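仿真里Franka机械臂抓取点总是偏，底座和桌子的相对位置该怎么标？

仿真 / 机械臂配置
提问者：Stijn De Bruijn

我在搭一个桌面抓取的仿真工位，项目内部叫Usholm。机械臂是Franka，底座固定在木桌旁边一个单独的深色台子上，桌面上放白色容器和一支黄铅笔，后面有几把椅子当背景。控制走末端位姿，夹爪始终朝下，先到物体上方悬停，再直线下降。

问题出在下降这一段。目标点从物体坐标算出来，换到底座坐标系之后，夹爪到位时总往台子那一侧偏，离底座越远偏得越多。悬停时看着还行，一降下去就明显了。

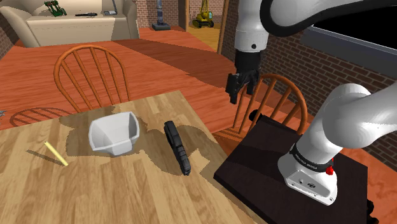
我先怀疑是逆解精度，把迭代上限从75提到2,000，结果没有变化。又把控制器刚度调高，也一样。场景文件是一月份从同事那里接过来的，台子的位置他改过，有没有同步改底座我不确定。重置场景之后误差完全重复，所以应该不是随机噪声。

想问两件事：底座位姿应该以哪里为准？工具中心点要不要重新标？

Maarten Van Wijk

误差能重复，又随距离变大，先查底座的朝向，别动控制器。如果只是平移错了，各处偏差应该差不多；越远越大，多半是绕竖直轴差了一个小角度。

我的做法：

先让程序直接读出底座连杆在世界坐标系里的位姿，和配置文件里写的那一份对比。很多场景里这个值存了两份，一份给渲染和物理用，一份给规划器用，改台子的时候容易只改到一份。

然后在桌面上取四个已知点，尽量分散，让夹爪依次停到每个点正上方，记下指令位置和实际位置。四组差值用最小二乘拟合一个刚体变换，旋转部分就是要补的角度。

工具中心点单独查。固定一个目标点，让末端绕自身竖直轴转几个角度，看指尖是否还对着同一点。如果指尖画圈，说明工具偏移在水平方向有误差。这一步要在底座改好之后做，两个误差混在一起不好分。

另外，迭代上限改回去就行，逆解已经收敛的话，加多少次都没用。

Ward Van Damme

换个控制器试试，我以前用阻抗控制也偏，换成位置控制就好了。

Godelieve Willems

楼上说的是另一种情况，阻抗控制偏差通常和刚度、负载有关，提问的人已经调过刚度了。

补充一点，检查工具坐标系是不是仍然定义在法兰上。夹爪下面如果还接了别的东西，指尖长度要加进去，同时把这部分的碰撞体也更新。我们在Skustau的工位上漏过一次，规划器以为还有余量，末端已经碰到桌面了。验证时速度放低，先只停在桌面上方，不要接触，物体留在原位不用清掉。
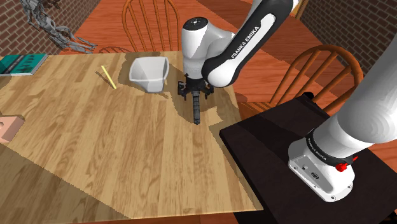
Stijn De Bruijn回复说，按Maarten的办法查了，规划器里的底座位姿确实是旧的，和场景里的差了约2度。四个点重新拟合后写回配置，又跑了一遍下降，偏差不再随距离变大。剩下一点固定的高度误差，是工具长度没写对，也改了。他现在让规划器启动时直接从场景读取底座位姿，配置文件里那一份已经删掉。

Eamon Coughlan

删之前记得看看日志回放有没有用到那个字段。我们这边回放脚本就是从配置里读底座位姿的，删掉之后会默认成原点，不报错，只是旧轨迹全部对不上。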